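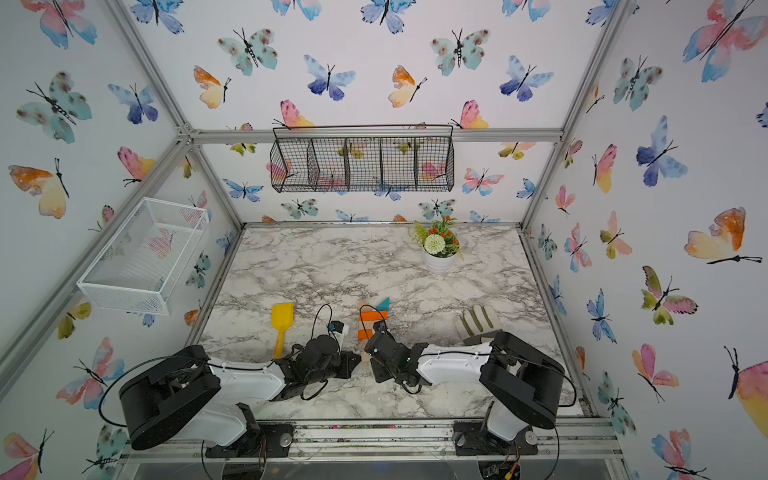
21 December 2018

Marty weighed before breakfast on the platform scale, mat tared out first. Reading stable after the third attempt because he kept putting a hind foot on the floor. Weight unchanged from the last entry. Body condition the same by hand: ribs easy to find, spine not sharp, slight loss of muscle over the left thigh compared with the right. Coat dry along the back. I have stopped the salmon oil for now so that only one thing in the diet changes at a time.

Morning ration soaked in warm water until the kibble broke under a fork. He finished the bowl without stopping. The old bowl stand is too low for him now and he was spreading his front legs to reach, so I raised it on the shelf bracket from the garage. Elbows stayed under the shoulders the whole meal. Will leave it at that height.

The collar tracker was still charging when we left, so the first walk is missing from the log. Route was the flat one along the canal toward Drovthorpe, turning back at the lock. Pavement damp, no salt down. He was short on the left hind for the first stretch and then evened out. No toe dragging. I looked at the nails on that foot when we got home and the outer one is worn flat, so there may have been some dragging earlier in the week that I missed.
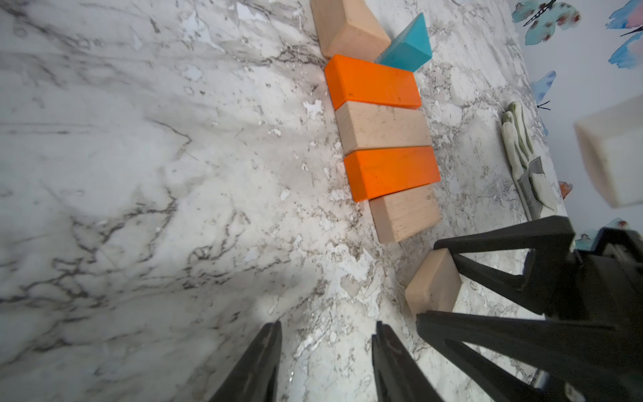 Stairs

Second day with the ramp over the back steps. He went up it without being asked and refused to come down. I tried it with cheese at the bottom, then with the leash, then gave up and carried him. The grip tape is fine. I think the problem is the angle at the top, where the board meets the sill and leaves a lip. Tomorrow I will plane the edge and put a strip of rubber mat across the joint. If he still refuses, the ramp needs to be longer, and that means moving the water barrel.

Front stairs closed off with the gate as before. He stood at the gate for a while after lunch and then went to his bed.

Vet

Ysaline Huet returned my call from the Tudmont clinic. She has the X-rays from June and wants new ones of the same hip, same positioning, so the two sets can be laid side by side. No sedation if he will lie still. She agreed with leaving the joint tablets at the present dose until then: 2 in the morning with food, none at night. I asked about the heated bed and she had no objection as long as he can get off it.

She also asked for gait video, side view and rear view, at a walk, on a hard surface. I will use the parking lot in Dullville, as our street slopes.

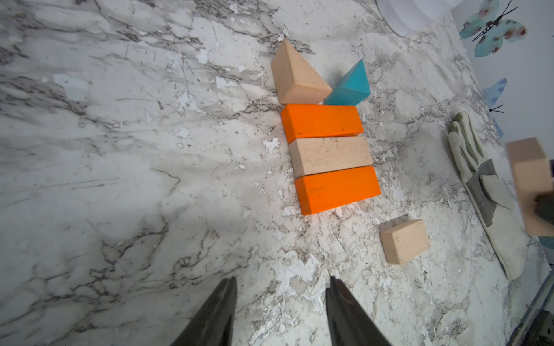

Wooden blocks on the marble-patterned top.

Tracker was back on for the afternoon and evening. Total at bedtime was more than 4000 steps, without the canal walk. That is high for him. The tracker counts scratching as steps, and he scratched a lot this evening, mainly behind the right ear. Ear clean inside, no smell, no redness. Collar moved up one hole to see if it was rubbing.

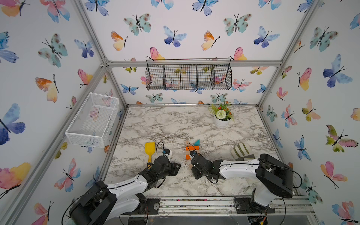
Night

Water bowl refilled to the line at nine. Bed heater on low. He turned in circles before lying down, always to the right, and got up once to change sides. Breathing slow and even when I turned off the lamp.

To do: plane the ramp, buy rubber strip, book the X-ray, charge the tracker overnight and not in the morning.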